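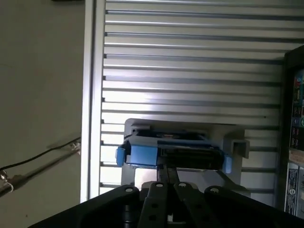 Blue tray, black on the inside

November 22, 2024

Rain all day, soup for lunch and again for supper, and I have spent the whole of it inside a skating rink that closed before I was born. My eyes are shot. I have a ring of tea on my good notebook and I don't care at all, what a day!

So, the Nandasari. I've been pecking away at it since June and until this week I had mostly other people's secondhand memories, plus that one postcard with the front doors on it and a very bossy doorman. Then Ertuğrul Erdem wrote to say his aunt's scrapbook had come out of storage and would I like to come over and read it at his kitchen table. Would I! I had my coat on before I finished the message.

His aunt played the organ there. I knew there had been an organ (everyone who mentions the Nandasari mentions the organ, usually with a hand on the heart) but I had no idea who played it, and I'd been picturing a stout man in a bow tie for months. It was a girl of nineteen who'd learned on the one at church and told her mother she had a job in a shop. She kept that up for most of a winter. Her mother found out from the butcher, who skated on his afternoons off and was apparently very good.

The scrapbook is a mess, and I mean that with love. Ticket stubs glued over programs glued over a recipe for pickled plums. She kept the playlists, though, in pencil, with little notes down the side about who was on the floor. "Waltz, too slow, they all bumped." "March, good." "Tango, Mr. D. left in a huff." I'd give a lot to know what upset Mr. D. I wonder if he was one of the Dehghan family, who had the music shop across the street and lent the rink its sheet music. There's a bill from Dehghan tucked in the back for replacing 13 damaged scores, and a very stiff note with it about fruit drinks.

The opening night program was the best thing. I copied all of it out by hand, which took forever, but I like doing it that way. It promised "a floor of the finest maple, laid without a single nail showing," a comic skater dressed as a postman, and room for 3,000 people. Now, I have stood on that corner. There is a tire place and a bakery there now and I don't believe you could get 3,000 people onto the whole block if you stacked them. But the newspaper repeated it, and then the next newspaper repeated the first one, and by the time you get to the souvenir booklet it's gospel. I've put a big question mark beside it. Someone will be cross with me about that when the article comes out. 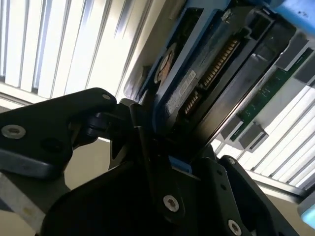

Hard drive in its blue caddy

We stopped for coffee and these walnut things from the bakery (yes, the very bakery on the very spot, I felt quite giddy about it) and Ertuğrul told me about the radio nights. This I had never heard. The local station, Ekix, used to send a man over with a microphone and put the late session out live, so if you were stuck at home you could sit by your set and listen to people skating. I asked what on earth that sounded like and he said, like a train that never gets anywhere, with an organ on top. His grandmother listened every single time, arms folded, and still said she disapproved. The aunt would slip in her mother's favorite hymn at waltz speed. Not one of the skaters ever noticed, he says.

I would love to hear even a minute of it. I wrote to ask whether any recordings were kept, and I'm trying very hard not to get my hopes up. Those shows went out into the air and that was that. But you do hear about discs in attics! I've told my sister to look in hers, though she's only ever lived in the one house and it was built long after.

Then the sad part, which is the Buvasach. I'd always had it in my head that the rink went under when television came in. The scrapbook makes it look different. The Buvasach opened out by the river with a dance floor and a boating pond and a ride that went backward, and within one season the pencil notes at the Nandasari get awfully short. "Few." "Few." "Rain, few." Then admission drops, then they try a costume night, and then there's a whole page with only a dried flower on it. She played the Buvasach herself later on, it seems, for five summers, so she can't have held a grudge. She'd have been a grown woman with children by then. Ertuğrul thinks she never liked it as much. The piano there was outdoors and went sour in the damp.

She lived to 90, and he says she could still play the march from start to finish with her eyes shut, complaining about the waltz people the whole time.

Got home soaked, with the notebook stuffed up under my sweater. I've typed up the playlists and half of the program, and I've started a page of things to check: the doorman's name, the seating figure, the fruit drinks, Mr. D. and his huff. I also need to find out when the organ left the building and where it went. Ertuğrul has a cousin who swears it's in a chapel up the coast, and the cousin has never been to the chapel.

Must remember to return his umbrella, which I carried home and forgot to open.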